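Getting a Ski Rental Kitchen Ready for Guests

We bought our little two-bedroom at Trorkotora in January and I have been having the best time setting up the kitchen for renters! It's on the third floor with a proper view of the lifts, and guests cook far more than I ever expected. These are the tips I keep passing along to other owners in the building.

Stock for one more group than you sleep
Our place sleeps six, so I keep 13 of every plate and bowl. People invite the neighbors over after skiing (they always do) and then the dishwasher is full by nine.

Label the shelves, inside the doors
Small paper labels under clear tape. Guests put things back where they found them, and my changeover cleaning got so much shorter.

Keep the boots out
A deep tray by the door, plus an old towel. Melted snow on a kitchen tile floor is slippery and it stains the grout - mine needed a good scrub with baking soda paste.

Beat the dry air
Mountain heating dries out wooden boards and spoons fast. Rub them with food-grade mineral oil, leave overnight, wipe off in the morning. Dolores Ruiz-Ortega on the ground floor does hers between every booking and they look gorgeous.

Set a restocking budget
I put aside 48 dollars per changeover for salt, oil, coffee filters, dish soap and sponges. Whatever is left goes toward the bigger things, like new pans in the fall.

Drinks and lunches for the slopes
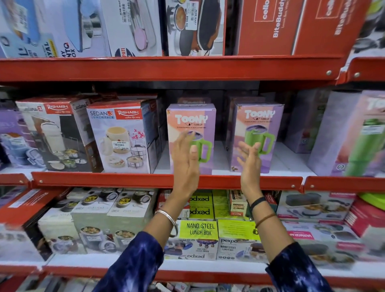
Before you lock up for the summer
Prop the fridge door open, empty the kettle and the coffee maker, and put an open box of baking soda in the cupboard under the sink. Take home anything in a paper bag - flour, sugar, rice. Then turn off the water at the main and run the kitchen tap until it stops.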